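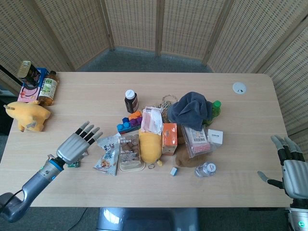

Getting candle wax off a table

Put the hairdryer down for a minute! I start with a bag of ice on the drip until it goes hard, then nudge it up with an old plastic card, held nearly flat so it doesn't dig in. Whatever greasy film is left comes off with a soft cloth and a drop of dish soap – wipe with the grain, then dry it right away.

My friend Sum-yee swears by warm wax and paper towels, but I've only had luck with that on tablecloths. Try a hidden spot first if your finish is old.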